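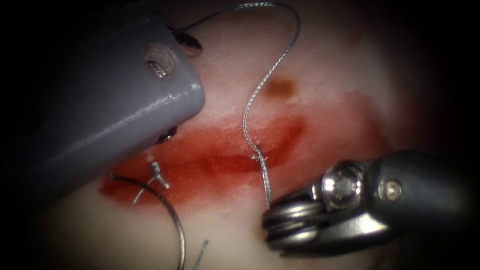
February, build notebook, Triria (match-and-clear, mobile)

08:40
Picked up from the state the board solver was left in. Open item is still the dead board check. Testers on the last internal build hit boards with no legal group of two or more tiles, and the shuffle did not fire. Level 779 is the reliable case. It has the narrow waist, two blocked columns and the stone row, so the playable area is split into an upper and a lower pocket that only exchange tiles when the stone row is broken.

Reproduced on level 779 with a fixed seed. Board goes dead after the 12th move if you clear from the bottom left each time. Shuffle prompt never appears. Input is still accepted, tiles do the small wobble for an illegal tap, move counter does not go down. The player can sit there forever.

09:15
Dumped the board at the dead state. The check reports one legal group. Looked at where it thinks the group is: two green tiles, one directly above a stone, one directly below the same stone. They are not adjacent. The flood fill is stepping over the stone.

Cause is in the neighbor lookup. Blocked cells are stored as null, stones are stored as a tile with the color field left at its default. The lookup skips nulls properly. For stones it falls through to the next cell in the same direction, a leftover from when we had the sliding glass tiles in the Alham prototype. In Alham you were supposed to match through glass. Triria has no glass. The code came over with the rest of the grid class and nothing exercised it until stone rows went in.

Removed the fall-through. Stones now end the search in that direction. Unit tests for the grid pass except the two that tested glass, which I deleted along with the glass flag.

10:05
Second problem, visible once the first was gone. Shuffle fires on 779 at the right move but can produce another dead board. It then shuffles again, and again. Counted 8 in a row on one seed before it landed on something playable. Each one runs the full animation. On the older test phone that is long enough that it looks like a hang.

Options written down before I pick one:

a) Run the shuffle silently until the result is legal, then animate once from the original layout to the final one.
b) Shuffle, then force a pair by swapping two tiles of the same color next to each other.
c) Regenerate colors instead of moving them.

Option c changes the color counts and can break collect goals (a level asking for red when there are no reds left to fall). Rejected. Option b always ends, but the forced pair needs two adjacent open cells in the same pocket and at least two tiles of one color that are free to move. Option a has no upper bound in theory.

Going with a, then b as the fallback after 3 failed silent attempts. If b is not possible either, end the level as a loss with no life taken and write an event to the log. That last case should be unreachable on shipped levels, but the level editor lets designers paint anything.

11:30
Implemented. Notes on the forced pair, for whoever reads this next:

Cells are scanned from a random start so the pair does not always show up in the same corner. Chained tiles are not moved and not counted. Power tiles (rocket, bomb, pinwheel) are not moved, and they count as a legal move by themselves, so if one is free on the board the shuffle should not be running at all. I added an assert for that. It tripped right away on level 12, where a bomb sits under a chain at the start. A chained bomb is not tappable. Changed the assert to test for free power tiles only.

The random start uses the board's own generator, not the effects one. This matters for replays. The first version used the effects generator and the replay went out of step on the first shuffle.

13:20
Replay runs after lunch. All recorded sessions from the previous build were replayed against the new one. Any session that touched a stone row diverges, as expected, because the legal group test changed. Sessions without stones match move for move to the end.

The diverging sessions are no longer useful as regression data. Moved them into the old folder and tagged them with the build they came from. New recordings needed for the stone levels. Put on the list.

14:10
Tile drop timing. Separate matter, but it was in the same file. With the waist on 779, tiles in the lower pocket arrive through a single column, then spread sideways. The sideways step was set to the same duration as a full drop, so the bottom row fills visibly late and the player can tap a group that is still growing. If you tap during the spread, you clear two tiles instead of the five you were going to get, and there is no rocket.

Tried three settings for the sideways step: equal to the drop, half the drop, a quarter of the drop. Equal is the current one and is bad. A quarter looks like the tiles teleport. Half is acceptable. Also locked input for any group with a member still in motion. Taps on a locked group are held and run when it settles. Only the last tap is held. Holding all of them gave a string of moves the player had probably stopped wanting.

Side effect: fast players will feel a small delay on wide boards. Needs hands on it. I could not feel it, but I wrote it and know where to wait.

15:00
Bozkurt level pack. The import of the new pack fails at the schema step. The pack uses the field "layers" as a list and our reader wants an object with names. The Diseo editor export changed between versions, and the pack was saved with the newer one. Wrote a small converter instead of rolling back the editor, as the newer export also carries spawn weights, and we want those. The converter takes the list order to mean floor, tiles, cover. Checked by eye on a few levels and the chains are on the cover layer where they should be.

One level in the pack has a spawn weight of zero for all colors in one column. The column empties and stays empty. Could be deliberate, could be a cell missed in the editor. Asked in the channel. Left as is for now.

16:25
Memory on the shuffle animation. The single long animation from option a moves every tile at once. The trail effect allocates per tile per frame. Pooled the trail sprites. Spikes in the profiler are gone on the test phone. The pool size is fixed at the cell count of the largest board, and any bigger board will need it raised. There is a comment in the code.

17:10
State at end of day:

Neighbor lookup fixed, glass code out.
Shuffle with silent attempts and forced pair in, behind the debug switch.
Sideways step at half the drop, input lock in.
Diseo converter in the tools folder, not yet part of the build.
Trail pool in.

Open:

Record new sessions for stone levels.
Forced pair has no test for boards split into more than two pockets.
Hint arrow still uses its own copy of the neighbor lookup and will still point across stones. Saw it do this on 779 just before shutting down. Fix first thing, and delete the copy.
Answer on the empty column in the Bozkurt pack.
The shuffle sound is cut to the old animation length and ends early.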